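Equipment planner / buyer (part-time, fixed term) — Wima project

Carrilho, Flenetport office with travel to the homes
Part-time, fixed term, 11 months
Applications in by June 3, 2021

Short version: we need someone to sort out what we buy, when we buy it and what it costs to keep it going. Hand-held grippers mostly, plus everything that goes with them. You'd be the first person in the job. At the moment it's shared between whoever is in the office and it shows.

About the work

Wima collects examples of people doing ordinary household jobs with hand-held grippers, so that robot arms can later be taught the same jobs. Folding clothes, making beds, clearing a worktop. Our operators work in pairs of rooms across Flenetport, mostly furnished flats we rent by the month. Loltel pays for the equipment and for part of the rent. We pay for the people.

Laundry and bedding take up most of the hours. Soft things are hard on kit, harder than we budgeted for. Jaws, grips, cables, chargers — the small parts go first and they're the ones we never have enough of.
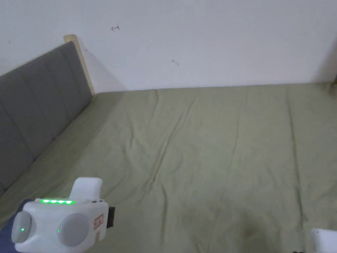 Photo: Carrilho / Wima project

The planner's job starts from the work on the bed and goes backwards. What does an operator need in their hands to get through a shift? What needs to be in a drawer nearby for when something stops working? What has to be on order already? We have good answers to the first one. The second is a spreadsheet with four different people's column headings in it. The third is mostly hope.

What you'll be doing

Keeping one list of everything we own. Grippers, spares, chargers, straps, storage, bedding, clothes. Where it is, what state it's in, who signed for it last.

Working out how long things last. We have repair notes going back to the start of the project but no one has ever gone through them properly. We'd want you to do that in your first month or so. A rough figure per part is fine, we can tidy it later.

Getting quotes and comparing them. Three for anything large. You'll need to read the small print on delivery and returns, we've been caught out on both.

Writing the order plan for the second round, which goes to Loltel in November. That's the big piece. It covers up to 70 gripper pairs, with spares, and it has to hold up to questions from people who don't see the rooms.

Setting up each new room. Current allowance is £3,260 a room before rent, all in. That was set before anyone had furnished one. We think it's too low for bedrooms and too high for kitchens but would like you to tell us, with receipts.

Chasing. Suppliers, couriers, us.

Hours and how the week runs

Three days a week, which days is up for discussion. One of them in the rooms with the operators, the other two at a desk or at home. We do want the day in the rooms kept. The last time we ordered storage without asking the operators we got deep crates that wouldn't go through the door of the airing cupboard, and they are still in the hall if anyone would like them.

You won't be asked to operate as part of your hours, but you will have a go in your first week. A morning of folding T-shirts with a gripper in each hand tells you more about what wears out than the repair notes will. Wrists get tired before the equipment does, most people say. That's a planning question too: lighter grips cost more, and so do shorter shifts, and we'd like somebody to put the two side by side.

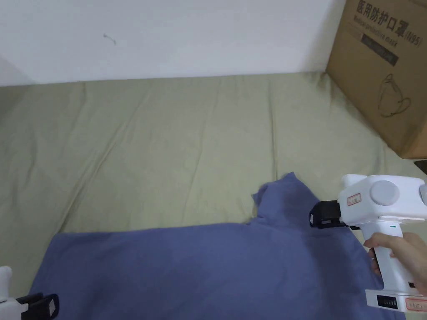 On money, since people ask. You won't be signing anything off by yourself. Orders under the small limit go through on one signature (ours), bigger ones go to Loltel with a half page of reasons. Writing that half page is a fair chunk of the job. They turn things round quickly if the page is clear. If it isn't, it comes back, and then the room waits. We had a bedroom standing ready for weeks last winter with the rent going out and no grippers to put in it.

The other thing that eats money is clothes. We buy them in mixed lots, second-hand where possible, and replace them when they go out of shape. Plain colours, patterned, thick, thin, adult sizes and children's. Bedding the same. There's no proper budget line for any of it, it sits under "sundries", and sundries was overspent by the spring. We want it out of sundries.

Things we already know need deciding

Putting these down so you can see what you'd be walking into. Not in order.

Buy or hire. We own all the grippers we use now. A supplier has offered hire with repairs included. It looks dear on paper, may not be once you add in the hours our own people spend with a screwdriver. We collected nearly 1,000 hours of recordings last year and could not tell you what an hour cost in parts. We'd like to be able to.

Spares by the room or in one place. Central store is cheaper. Spares in each room means less waiting about. Currently we do neither properly.

Labels. Our own asset labels peel. Silly thing, but half the trouble with the list comes from that.

Beds. Do we furnish rooms with our own beds and headboards or take what the landlord has? Own furniture means we choose sizes. It also means moving it at the end.

Washing. Launderette, service wash or a machine in each flat. Nobody has costed it. Operators would vote for the machine.

What happens to it all when the funding stops. Loltel want a line on this in the November plan and there isn't one yet.

What we're looking for

You've bought things for an organisation before and kept the records straight. Could be a school, a care home, a workshop, a theatre wardrobe, a hospital store. Doesn't need to be anything to do with robots. We can explain the robots.

You can build a budget in a spreadsheet that somebody else can open and follow.

You write plainly. We'll ask for a short sample.

You're happy asking a supplier the same question a third time.

Driving licence useful, the rooms are spread out and the bus to the harbour end of Flenetport is not frequent. If you don't drive, still apply and tell us, we can work round it.

Handy but not needed: some experience of repair or maintenence planning, knowing your way around import paperwork, having worked with anything that has a battery in it.

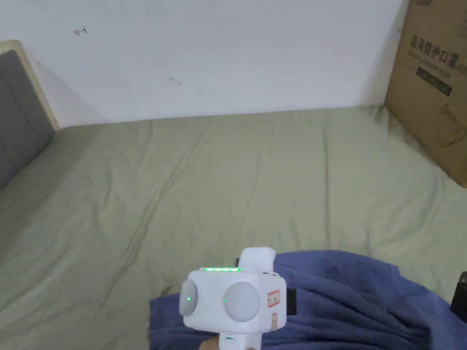
Bedroom set-up: hand-held gripper over the bed, cloth on the sheet, cardboard box by the wall.

What you get

Fair hourly pay on the Carrilho project scale, details in the pack. Holiday pro rata. Travel between rooms paid from the office. A laptop. A desk by the window, shared. Training on the grippers and on the recording side if you want it — several people have moved across from support roles to operating and a couple the other way.

Fixed term because the funding is. If the second round goes through there should be work beyond it, and whoever wrote the plan would be the obvious person to carry it out. We can't promise that and won't pretend to.

The flats are all lived-in type buildings with stairs. Two have lifts. If access is a concern please say so early and we'll look at which rooms you'd be visiting, there's usually a way. Same for hours around school or caring.

How to apply

Send us:

Your CV, two pages at most.

One page on a purchase you planned that went wrong and what you did next. Size of it doesn't matter. We've read plenty of pages about ones that went right.

A list, as rough as you like, of what you'd want to know before ordering equipment for a bedroom where two operators fold clothes all day. Don't research it. We're interested in what you'd ask first.

Post or drop it to the Carrilho office, Flenetport, marked WIMA EQUIPMENT, or use the form on our jobs page. Form is quicker. It times out if you leave it open too long, so write your answers elsewhere and paste them in. Sorry, it's being looked at.

Interviews are in person, at one of the flats, and take about an hour. You'll meet two of the team, see a session going on, and be given a real quote to read through and pick holes in. Tea provided. No presentation to prepare. If we ask you to come we'll cover your fare, keep the ticket.

We reply to everyone. Might take us a bit, there's no one in this post yet to keep us organised.

Questions beforehand are fine, send them through the same form and tick "general". Please don't write to Loltel about the job, they only forward it back to us.

Already one of our operators and thinking of applying? Please do. Same process, and your shifts will be covered while your at interview.

No agencies.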